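**Progress report: Clarkham shelving and sorting work**
**Prepared by:** Hollis Abernathy
**For:** Cristóvão Peixoto, Grirlow
**Period:** June to December 2021

## 1. Scope

The grant covers the reorganization of donated goods at the Clarkham site. It pays for open wire shelving, a written placement scheme, labels, and the hours needed to apply the scheme to mixed stock. Sorting of clothing by size is handled under the Lollow budget and is not reported here.

The report deals with the wire units in the carpeted room. The deep cupboards in the corridor will be covered in the closing report.

## 2. Work completed

Placement rules were drafted in June and revised once. The current version assigns goods by weight and shape:

- Soft toys go on an upper shelf, seated with their backs to the wall.
- Closed boxes stand upright if the base is wide enough, otherwise flat.
- Small hard toys and small cartons go on the shelf beneath.
- Dark, loose, or tangled items go on the bottom shelf until they can be separated.
- Printed matter is to be stored upright and supported on both sides.

The intake log holds 400 entries. Of these, 57 have no assigned category, mostly mixed lots that arrived in a single bag. They will be resolved before the label set is printed.

Casters are specified for every unit so that the carpet tile can be cleaned without unloading. The Du catalog lists a matching brake caster, and 12 have been ordered for the next phase.

## 3. Condition of the stock
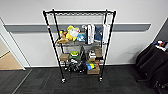
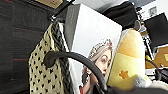
Wire unit and mixed stock, Clarkham. 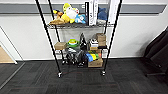
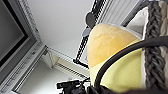

Placement on the wire units follows the scheme in part. The main departures concern the shelf used for soft toys, where other goods have been added at the right-hand end. In the first picture a folded piece of blue denim hangs over that shelf and a white paper bag hangs beside it, while the top shelf is bare. Fabric and bags have no assigned position in the current rules, and both will be given one. The bare shelf is the obvious candidate for light items, subject to the reach limit in section 4. The small cartons one level down are within the rules, including the two-level stack on the right in the third picture, but flat cartons set in front of a stack hide whatever is behind them and will be moved to one side.

The bottom shelf remains the weakest point. Dark items are grouped there without separation, and their categories cannot be read from a standing position. Two shallow bins per unit are proposed. The bins would be open at the front and labeled on the lip.

Hanging goods need a separate rule. Patterned cloth and a braided strap now hang side by side, close to a magazine standing upright. Long pieces overlap when hung this way and have to be lifted apart to be checked. The revised scheme will allow one item per hook and will keep printed matter clear of the hanging area.

## 4. Open issues

**Reach.** The highest shelf is above comfortable reach for shorter staff. Heavy or rigid items will not be placed there. A step stool has been requested from Lollow.

**Labels.** Paper labels do not hold on wire. Clip-on holders were tested on one shelf edge and stayed in place through normal loading. The order is pending approval by Grirlow.

**Uncategorized entries.** Mixed lots take longer to log than single items. The intake sheet will gain a field for the number of pieces per lot, and the category list will be extended to cover accessories.

## 5. Next steps

1. Print and fit shelf labels once the holders arrive.
2. Install the bottom-shelf bins and sort the dark items into them.
3. Issue the revised placement rules with entries for fabric, bags, and hanging goods.
4. Fit the brake casters.

No change to the approved total is requested. A transfer between the label line and the hardware line will be needed to cover the bins, and the form is attached for signature.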